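Brastel Toy and Craft Boxes - progress report to the Nimri Fund
Mar 30, 2021

Hi all,

I promised you something shorter than the December report, so I'll try! The main news is that packing is well under way. We have 227 boxes finished out of the 400 you're paying for, and most of those have already gone over to the store room in Erkau. I had hoped to be further along by now, but the dividers came late and we lost a good while waiting on them.

The packing itself has gotten a lot easier now that we've settled on the cardboard box with a partition down the inside. Before that everything slid into one corner and the yarn got wrapped around whatever was next to it (I spent a whole evening untangling one lot and I'm not doing that again). Soft things go in on one side now - plush toys, satin pieces, a bunch of yarn - and smaller bits get a compartment of their own. We work at the long wooden table and do one box at a time.
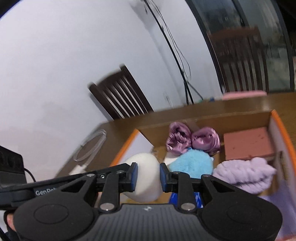
Trastar wrote back after their first delivery that the children went for the plush before anything else, and asked whether the next lot could have two in each box and a bit less yarn. They'd also like a list of contents inside the lid, so the staff can check things back in at the end of the day.

I'm happy to do the list, and we've started on it. Two plush toys per box is harder. We have 233 left on the shelf, which covers one each for what's still to pack and leaves us 60 over. To do it properly I'd need to order more, and that would come out of the money set aside for delivery. Could you let me know if you're okay with moving some of it across?

Spending is otherwise where we said it would be. Tape and labels ran over a little, some 20 dollars, and I've covered that from the postage line. Receipts are in the folder as usual.

Next up is the rest of the packing, then the second run to Trastar. I'll write again once that's gone out.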